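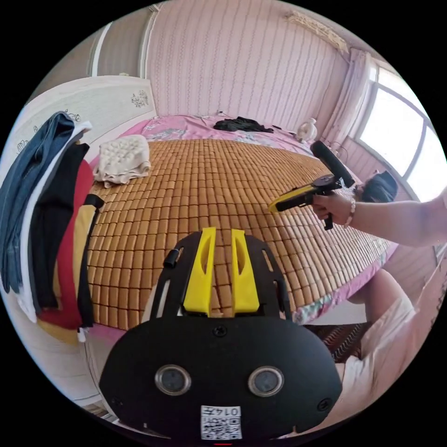
Page last changed: Jun 13, 2020

Reviews > Application Help > Essay Tools

Print this page | E-mail this page

Cledow Statement Planner: a paid outline for your grad school essay

Reviewed by Sawsan Khalaf

I don't trust anything that promises to help me "find my story," so keep that in mind. Cledow sells a planner for graduate school applicants, mostly people heading for public health and social work programs. You pay $59, answer a long set of prompts, and it gives you an outline plus notes on your draft. It doesn't write the essay for you, and I give it credit for saying so on the sign-up page.

I used it for a real application, a two-year master's with an 800 word limit.

The prompts come first. Some are good. One asks what you did at work that you would do differently, and then asks who noticed. I got a usable paragraph out of that. Others are the same ones every college career office hands out for free on a sheet of paper. "Describe a moment that shaped you" is on there, and so is "What are you passionate about?" If you've been out of school for a while you may have trouble answering that with a straight face.

The outline was a letdown. Mine came back in five parts, and the first was called "The Hook." My friend Deming Du, who was applying to a completely different kind of program, got the same five parts with the same names. The order didn't change either. I would guess the answers you type in have very little to do with it – they get pasted under the headings and that's about all.

Draft notes are done by a person, according to Cledow. Mine were signed by a Shafiq Dewan and they were the best part of the whole thing. He cut my opening three sentences, told me I had named the school twice and its faculty not once, and asked why a class I took was in there at all. Fair questions. But you only get one round, and the notes took nine days to arrive. The sales page says "fast." My deadline was in July so I could wait. Somebody with a week left could not.

There is also a 41-page PDF guide. Skip it. Most of it is sample essays, and they all sound like the same cheerful person.

Refunds: you have 14 days from payment, but not once a draft has been sent in. Read that again before you upload. With notes taking nine days, you pretty much have to decide whether you like the service before you've seen the only part worth paying for.

Would I buy it again? For the notes alone, at half the price, maybe. If you know anyone who reads applications or teaches writing, ask them first and offer to buy lunch.

Print this page | E-mail this page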